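Filed under: Short Fiction / Workplace

The Bandel fingers had foam pads and the Mendonça fingers did not, and over this the company of Clarik had split into two churches.

Yến Trình belonged to neither. She had been hired to run the comparison, which meant sorting screws into a box while two men with opinions stood behind her breathing.

"You're favoring the left hand," said Thịnh Kim, who had designed the Bandel.

"I'm left-handed."

"Is that in the protocol?"

It went into the protocol. So did the angle of the box, after Bình Đồng spent a morning proving that a latch could snag a cable if you let it, and then let it. The test called for 25 screws a round. A dropped screw cost a point. A screw that reached the carpet cost two, plus the time it took Bình to find it, a thing he did on his knees, with a magnet and a great deal of sighing.

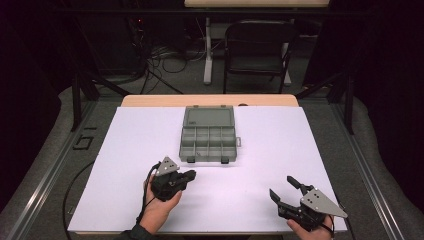
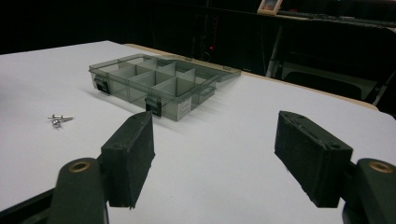 By four in the afternoon the foam had won 7 rounds and Thịnh had begun using the word "elegant." Bình asked to see the lint.

"What lint?"

"On the pads. After 1,000 screws you'll be gripping with a sweater."

They took it upstairs to Iraís Palacios, who ran the budget and had never been seen to touch a screw. She listened to both of them for as long as it took to eat a tangerine.

"Which one does Yến like?"

The question seemed to strike them as unscientific. They turned around. Yến had followed them up mainly for the elevator ride.

"The foam's better on the small ones," she said. "The handle hurts on both. My thumb quit before lunch."

Thịnh wrote down the first sentence. Bình wrote down nothing and looked at his own thumb.

"So we fix the handle," Iraís said, and dropped the peel in the trash.

The next morning there were two new handles on Yến's chair, one from each church, and a fresh bag of 80 screws.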